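## Practice Note: Table Setup and Reset for Two-Arm Work, Revision 3

Revision 3 of the table practice takes effect at Derthorpe in October and at the Lahtinen site once the new mats are installed. It replaces Revision 2 in full. Printed copies of Revision 2 should be removed from the cell binders, including the laminated card on the cabinet door at Lahtinen, which is still Revision 1.

The note applies to any task in which a two-arm robot handles household objects on a table: putting away dishes, emptying containers, packing bags, and similar. It does not apply to the fenced cells, which stay under the Tirix cell procedure, or to mobile base testing.

### What prompted the revision

The Grornimitz review went through 1,089 logged episodes from the two sites and sorted the rejected ones by cause. The largest group had nothing to do with the arms. It was table state: an object left over from the previous episode, residue on the mat, a bag that had slumped between resets, or a cord lying where a gripper would pass. The second group was a mismatch between the written task label and what was on the table at the start.

Revision 2 had a single sentence on this ("return the table to its starting condition"). Operators read it in different ways, and the starting condition was often recorded nowhere. Most of the new text defines that condition and says who signs for it.

### Terms

**Work area.** The surface of the mat. If the task uses a bag or bin standing beside the mat, its footprint is included.

**Task object.** Anything the robot is expected to touch during the episode.

**Background object.** Anything on the table the robot is not expected to touch. Lamps, kettles, tissue boxes and cups are typical.

**Reset.** Everything done between the stop command for one episode and the start command for the next.

**Residue.** Crumbs, drops, torn packaging or anything else left on the work area that is not listed as a task object.

### Requirements

**1. Mat and table.** The mat lies flat, with no lifted corner. The table is checked for rocking at the start of the shift by pressing on each corner in turn. A table that rocks is leveled before use. Folded cardboard under a leg is no longer accepted.

**2. Background objects.** Background objects are allowed and encouraged, in line with the Tirix request for less tidy scenes. They stand toward the back edge of the table, outside the planned path of both arms. Their bases are fully supported by the table. A background object may be moved between episodes. It may not be moved during one.

**3. Electrical items.** A kettle used as a background object is empty and its base is unplugged. A desk lamp may be plugged in if its cord leaves the table on the side away from the moving arm. If the cord has to cross the tabletop, it is laid flat and kept clear of the work area. Check it again after any reset in which the lamp was moved.

**4. Task objects.** Each task object is on the object list for the session. Bowls, cups and basins are inspected for cracks at the rim, where the fingers close. Ceramic and glass need written approval from the site lead. Where a plastic or wooden equivalent exists, use it.

**5. Bags as receptacles.** Bags caused more trouble in the review than any other object. A bag used as a receptacle stands on its own base with its full footprint on the table. Its opening is set before the start command and left alone afterward. Handles should not hang across the opening unless the task is specifically about handles. Liners and loose plastic sheets inside the bag are listed as separate task objects — they catch on fingers and come out with the gripper.

**6. Pouring and emptying.** For tasks that end with a container being emptied, the operator confirms before the start that the receptacle can hold the whole contents. Dry contents only. The contents are written into the session log by name. "Misc." is not a valid entry.

**7. Residue.** Residue is cleared at every reset unless the task is a wiping or clearing task. A dry brush is kept at each station. If residue is found after the start command, the episode continues and is tagged R. Do not reach in.

**8. Arm parking.** An arm that is not used in the task is parked before the start and stays parked. The parked position must not put the fingers beneath a part of the table that the other arm is loading. Parking below the front edge is permitted where the clearance check has been done with the gripper both open and closed.

**9. People.** No one reaches over the table between the start and stop commands. A person may stand at the end of the table during setup and reset with the arms in hold. During motion, the assistant stays behind the floor line, and the operator keeps a hand on the stop control. An operator who has to look away from the table for any reason stops the arms first.

**10. Floor.** Power strips and cables under the table are pushed back far enough that a person standing at the front or the end cannot step on them. Cables crossing an open part of the floor are covered or taped down at both ends and in the middle. Boxes, cups and packaging are removed from the floor at shift end. Items stored under the table must not touch a table leg.

**11. Lighting.** Softbox stands are placed so that no leg extends into the operator's walking path. The height and angle are recorded once per session. If a stand is bumped, record the new position and continue. There is no need to restore the old one.

### The reset, in order

The order below is fixed. Most of the missed items in the review came from doing the reference still too early.

1. Stop command. Wait for both arms to report hold.
2. Open any gripper that is holding an object, with a hand under the object.
3. Remove all task objects from the work area.
4. Brush the mat toward the front edge and collect the residue.
5. Place the task objects according to the start list.
6. Set the bag or bin opening.
7. Check cords, then background objects.
8. Step back behind the floor line.
9. Take the reference still from the head camera.
10. Compare the still with the start list. Sign and start.

A reset should not be rushed to keep up the episode count. The daily target at Derthorpe has been removed from the station display for the duration of the trial.

### Reference stills

One still is kept per reset. It is filed with the episode that follows. A second still is taken at any point where a container is held over a receptacle, triggered by the operator from the console. The reviewer uses the pair to confirm that the receptacle and the background objects stayed put. Stills are stored uncropped so that the floor under the table and the area behind it remain available for checking.

Reviewers should look at the whole picture before looking at the gripper. In the Grornimitz sample, floor items and mat residue were the two things most often passed over, and both are usually easy to find once someone is looking for them. An unlisted object counts as a finding even if the arms never came near it.
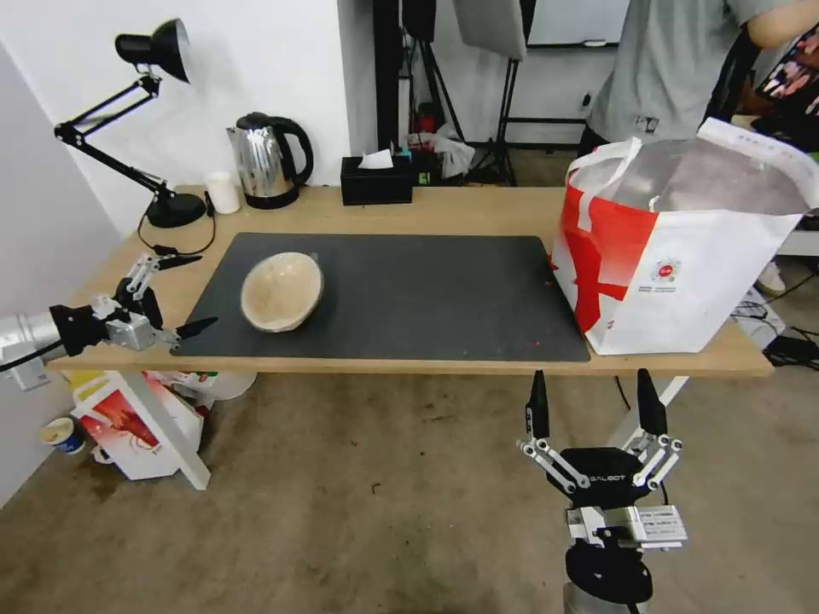
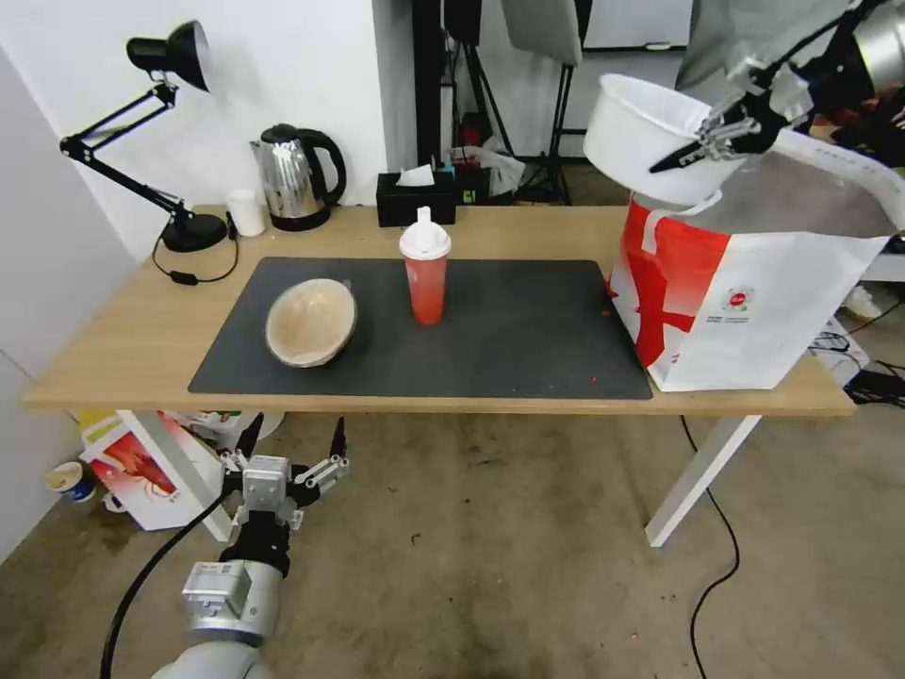

Small red or reddish specks near the right side of the mat, a cup on the floor, the lamp cord on the tabletop: reviewers should log all of these under items 3, 7 and 10, in both stills.

### Audit and scoring

Each site audits 14 episodes per month, drawn by the log system. Operators do not choose them. The auditor scores each episode against the 11 requirements and records a pass, a finding or a not-applicable for each. Partial marks are gone.

A session scores 100 if every applicable item passes. Findings under items 3, 8 or 9 are treated as safety findings and go to the site lead the same shift, regardless of the total. Three findings under the same item in one month trigger a review of that station's setup, starting with the table and the storage around it.

Tags on old episodes will not be changed. Episodes recorded under Revision 2 keep their original status, and the data sheet has a new column giving the revision in force at the time of recording.

### Open points

- **Tipped bowls.** Several start lists call for a bowl resting at an angle, and the list has no field for tilt. Until one is added, write "tipped" and the side the opening faces.
- **Cups with lids.** Record whether the lid is fitted. Sites currently differ, and the label "cup" has been used for both.
- **Tissue boxes.** Lahtinen has asked whether an exposed tissue should be tucked in at each reset. For now, leave it as it is. If it is pulled out by an arm, tag the episode R.
- **Shared tables.** Tables used for breaks outside session hours need a full setup check afterward, including the floor. A separate break table has been requested for Derthorpe.
- **Brushes.** The soft ones shed. A replacement type is on order.

Comments on the draft wording of items 5 and 8 go to the practice inbox with the station number in the subject line. The checklist sheet for Revision 3 is in the shared folder under Tirix / Table Practice / Current, and the older sheets have been moved to Archive.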